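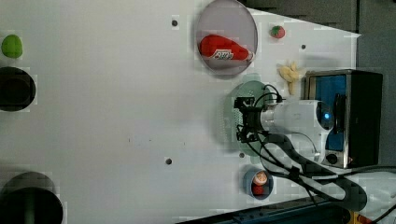 The Noguchi open day ran on Fri 2 October, and I got there when the doors opened with Kimie Murakami, who buys for the same play centers I do. We went to the toy food room first. Their tables are white with round black openings let into the top, and the one I spent most time at had a strawberry with a green leafy top, a yellow banana and a round translucent dish with a red toy lying in it. The strawberry is small. I would keep it for the over-threes group. The banana is a pale yellow and should be easy to spot in a full toy box.

Reiko Kudo took us through the price list after that. A mixed crate of 70 pieces is the smallest order, and fruit can be bought separately in lots of 50. Dishes are extra. Replacement pieces take until April, later than I had hoped.

Lunch was in the canteen upstairs. Larysa Hladun from Hudar was there and has ordered the fruit for two of her sites. The afternoon talk on cleaning was short, and the handout covers all of it. Parking is behind the building, entrance on the left. I have asked for a quote on two crates.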